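Notebook, bench and kitchen corner
16 June 2026

Spent the morning on the drinks shelf instead of the Trarkulon write-up, which will surprise none of you. The white stand with the tray and the post has been in the way since January. Every person who moves it puts it down 8 inches from where they found it and considers the job done.

1. Tray and post

Wiped it down twice with the blue cloth and once with my sleeve. There are faint streaks near the collar where the post goes in, and they may be scratches. I did not go after them with the scouring pad, having learned that lesson on the Terkus lid. The rim collects crumbs on its inner lip, so run a fingernail along it if you care about such things. Maiara Nogueira does. The rest of us can look away.

Stood the pale cylinder next to it to see how the two get along at close quarters. It has a few small specks around the middle, easy to miss if you are not the sort of person who writes notebook entries about cups and bottles.
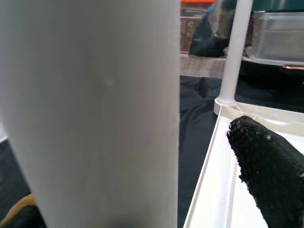 2. Where things go

Stand against the wall, post at the back. Tall items to the left of it. Mugs on the lower shelf, handles out. The lower shelf takes six mugs. We own more than that, and I have stopped asking how.

The Lomus tin stays by the kettle. It holds tea again, after a long spell as a home for spare screws. If your tea tastes of zinc, give it a week.

3. Left over

- four lids that fit nothing
- one funnel, marked SON, meaning the Son job and nobody's child
- a bag of 52 paper filters for a coffee maker we gave away

Maiara wants the filters kept for straining resin. Fine. They are in the resin drawer, labeled, and I expect to find them back on the drinks shelf by the time the Trarkulon write-up is done.

Still to do: feet for the stand, it slides. Check the drawer for the rubber ones.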